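The long way round to a good loaf

I gave up on sourdough twice before it stuck. The first starter went grey in the back of the fridge, the second I left on a windowsill in May and, well, let's not.

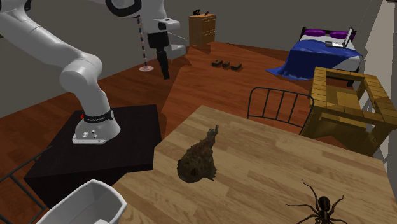

So when my neighbour Theano Stamatopoulos handed me a jar of hers over the fence, I took it mostly to be polite. She calls it Claster, after a street she used to live on, and she feeds it 50 grams of rye every night before the telly goes on. I'm not that organised. Mine gets fed when I remember, and it seems to cope!

What changed everything was flour. I'd been buying whatever was on special, then I tried a bag from Karamanlidis, the little mill out past the showgrounds, and the dough suddenly had some stretch in it. It's dearer, and I grumbled all the way home – but I've bought it ever since.

My oven is old and runs about 32 degrees hot, so I bake lower than the recipes tell me to and leave the lid on longer. The crust comes out a deep chestnut colour and crackles on the bench while I hunt for the butter. Theano reckons I should wait an hour before cutting it. I've managed ten minutes, once.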